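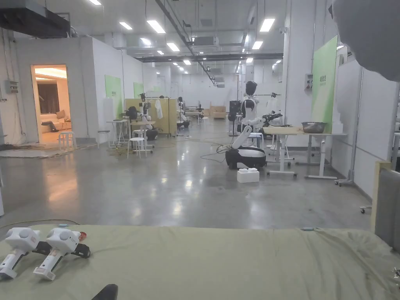 Green cloth laid over the work surface, with the hall beyond.

Section 4: Laying the cloth and folding on it

Welcome to the best part of the Steduscombe set-up! Once the cloth is down, everything else in the room starts to make sense, and even a dull pile of washing becomes rather good fun.

Before you start

You'll need the large green cloth, the Forker clips (two are plenty) and something soft to practise on. Check that the floor along your side of the table is clear of cables.

1. Wipe the surface and let it dry fully.
2. Shake the cloth out and lay it with the long side facing you.
3. Smooth from the middle towards the ends with flat hands. Take your time over this one, it's lovely when it goes right!
4. Pull the far edge straight. Small wrinkles at one end do no harm.

Note: the standard cloth is 1,575 mm long and 700 mm deep. If your table is bigger, leave the spare surface on the far side (never at the front, where you'll be folding).

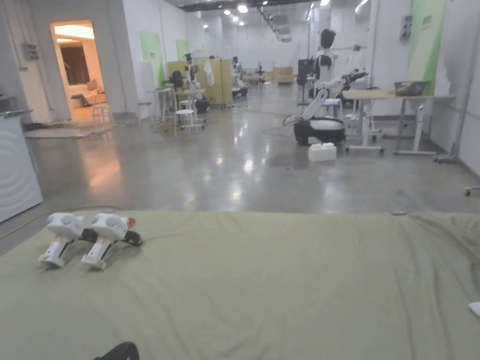
Darius Cozma
Set-up guide author, Steduscombe

I've laid this cloth in all sorts of rooms and I still enjoy it. A pale green is kind to the eyes under bright ceiling lights, and white things show up well against it, so you can put a small part down and find it again.

5. Put your tools down together at one end, on the left if you're right-handed. Keep the rest of the cloth for the fabric.
6. Move small loose items to the far edge.

Caution: don't drag anything with a hard foot or a sharp corner across the cloth. Lift it, move it, set it down.

Your first fold

7. Pick the fabric up near its centre and let it hang. Gravity does half the work for you!
8. Lower it slowly so that one long fold settles on the surface, then let go. 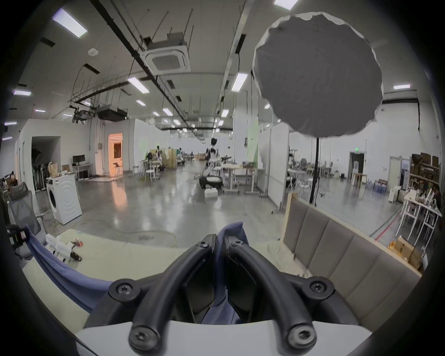
9. Bring the loose end back over the fold and press lightly. For the Prekness towel, aim for a finished width of 221 mm; for the Vlad shirt, 344 mm.
10. If it goes crooked, shake it out and go again from step 7. Mine went crooked for most of June.

Note: thin fabric likes to slide. Hold it a little further in from the edge and it will behave much better.

Caution: keep leads and bare wires well away from the fabric while you fold. A sleeve can catch one very easily.

When you've finished, leave the cloth in place overnight if the room is dry. Otherwise roll it up (don't fold it, you'll get creases) and store it with the clips. Washing instructions are in Section 5.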